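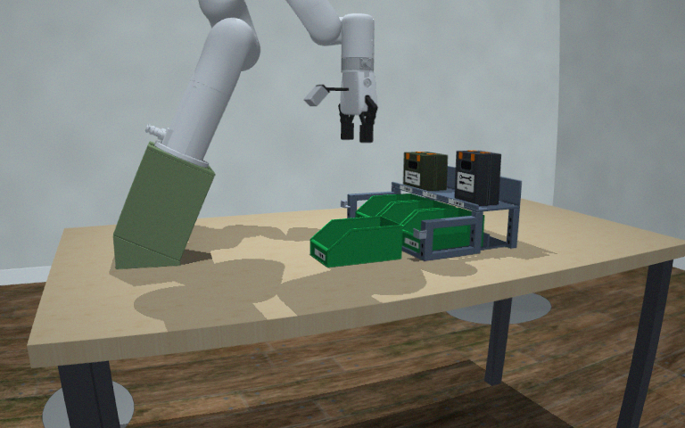

Simulated cell: arm, rack and green bins

List home | Threads | Search | Previous | Next

Subject: Re: Open day on Friday, bin handling demo

Hello all,

Answers to the points raised below.

The rack in the simulation is the one to plan around. One green bin stands on the table in front of it and the other three are under the shelf. The two taller boxes stay on top and are not part of the demo. I'd like the arm to start as it is there, with the fingers empty and pointing down, so visitors get a clear look at the gripper first.

Each group gets 10 minutes at the table. That allows 2 full cycles and a few questions. We ran 584 cycles in simulation at Flundura in June and 37 of them failed, nearly all on the bin nearest the post. I would rather tell visitors that figure than leave it out. If a bin sticks on the day, stop the arm, put the bin back by hand and start the cycle again.

The McGrath group has asked to come first, which is fine by me. Bulberg can follow after lunch.

I still need someone to print the handouts. The file is in the Zarulero folder, last page needs the new room number.

On the earlier message:

> Are we showing the real arm or only the simulation? The
> notice for the Zarulero open day says "live demonstration"
> and people will expect something that moves. Also, how long
> does each group get, and what do we say if they ask how
> often it goes wrong?

Both. Simulation on the big screen first, then the real arm. The notice can stay as it is.

Doors open at half past nine. Please be there by nine.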